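Removing candle wax from woven polyester upholstery

Coralie Sheehan
Asked Monday, April 8, 2024

Spilled paraffin candle wax on a sofa seat in December and scraped off what I could. A waxy film is left, the size of a saucer, and it has gone darker than the fabric next to it. The cover doesn't come off. The tag says 100% polyester, code W. I own an iron and a wet/dry vacuum. What order should I do things in, and at what heat?

2 comments

Saeed Shokri

Code W means water-based cleaners are allowed. Wax comes first, color second.

Chill the spot with a bag of ice for 16 minutes, then flex the fabric and lift flakes with a plastic card. Vacuum. Lay plain brown paper over the spot and set the iron to its lowest setting, no steam. Press for 3 seconds, lift, move to clean paper. Stop when the paper comes away dry. Polyester glazes if it gets too hot, and a glazed patch can't be fixed, so test at the back first.

For the dye, mix a few drops of clear dish soap in warm water and blot from the outside in. Rinse with plain water and extract with the wet vacuum. On a seat in one flat color, dampen the whole panel to the seams or you will get a ring.
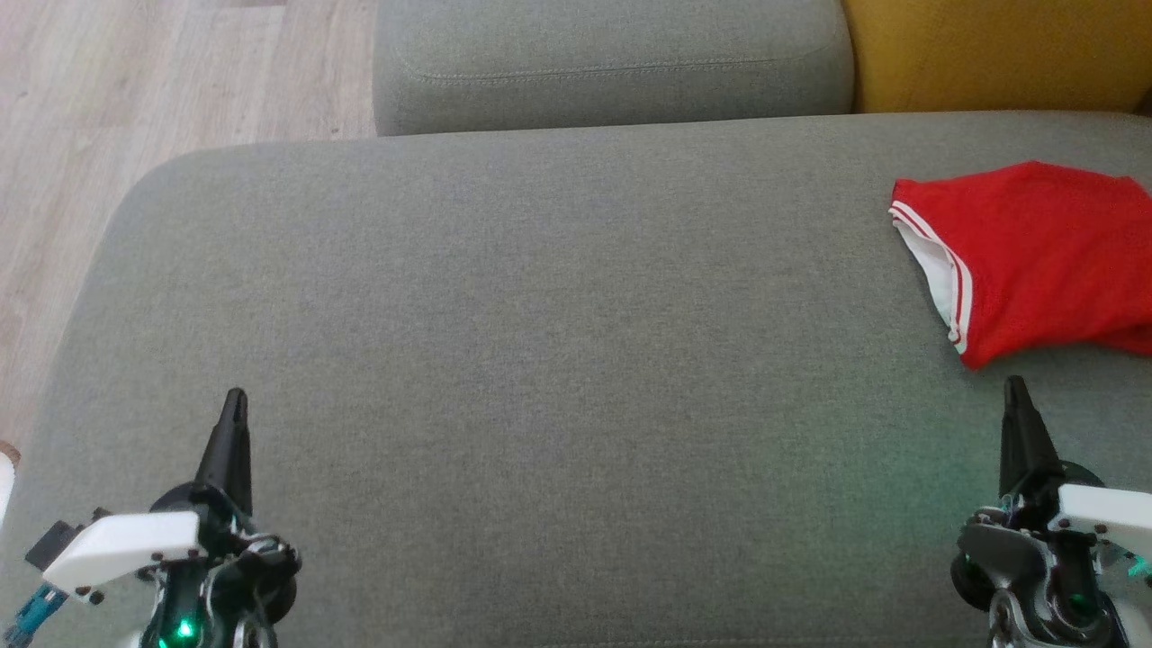
Retamal: Agree on the ring, but I would skip the iron. A hair dryer on low and a paper towel took up to 85 percent of it out of mine, and there was no risk of a shiny patch.

Share (3)

Prallik

just flip the cushion

Share (0)

Related
Water ring on a microfiber chair after spot cleaning
What do codes W, S, WS and X mean?
Candle wax on a wool rug
Foam still damp after using a wet vacuum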